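The Quiz Desk: Which Inskip Resident Are You, Eight Years On

Readers who have been with us a while will remember the Clenton quiz, the one that told half of you that you were the retired judge and made the other half write in to complain. It ran on 40-odd yes-or-no questions and a scoring sheet that had been photocopied until the letter e was a blob. We have finally replaced it.

The new one covers the full cast of Inskip, all five seasons, including the people who were only in it for the flood. You answer by moving a slider between two words – messy and tidy, say, or loyal and ambitious – and at the end you get a name and a percentage. The percentage is how closely your answers track the average answers that other viewers gave for that character. It doesn't mean you are 91% a harbor pilot. We had three letters on this point before the thing was even out of testing.

The viewer ratings were the slow part. We asked for 2,000 people and got 2,042, which tells you something about this audience and its respect for deadlines (the last 42 came in after the form was supposed to be closed). Each person rated a handful of characters. Everybody wanted to rate Jumel. Hardly anyone wanted to rate Jumel's brother, who has four lines and a cough, so his profile is a bit thin and we'd treat a match with him as a polite shrug.

A few results so far. Jumel comes out as the most stubborn person in town, and also, to the surprise of the two people in our office who can't stand her, the most generous. Her nearest match among the other residents is the ferry captain she spends all of season three suing. The writers always claimed those two were opposites. The raters put them almost on top of each other and parted them only on "punctual" and "late", where the captain, who runs a ferry, did badly.

The words themselves caused more trouble than the people. "Spicy" and "mild" went in as a joke in May and turned out to be one of the pairs viewers agreed on most. "Deep" and "shallow" was hopeless. Fans rated their favorites deep and everyone else shallow, and you could have replaced the pair with a button marked "I like this one". It has been dropped. So has "urban" and "rural", on the grounds that the whole show takes place on one island with a single traffic light.

There's a short version and a long version. The short one takes around 5 minutes and is more likely to make you the judge.

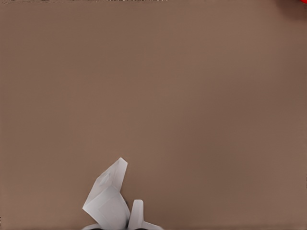 Sveva Parisi wrote that she took the long version twice, a week apart, and went from the judge to the judge's ex-wife, and she would like to know which of them gets the house. She also thinks "forgiving" and "vengeful" shouldn't come right after the question about neighbors, as it puts a person in a mood.

We've shuffled the order. On the house, see season four.

Next up is the Plultgate cast, if we can agree on whether the narrator counts as a character. Suggestions for new word pairs are welcome until the next issue. Please don't send "good" and "evil" again. We have it, and everyone gives themselves the same score.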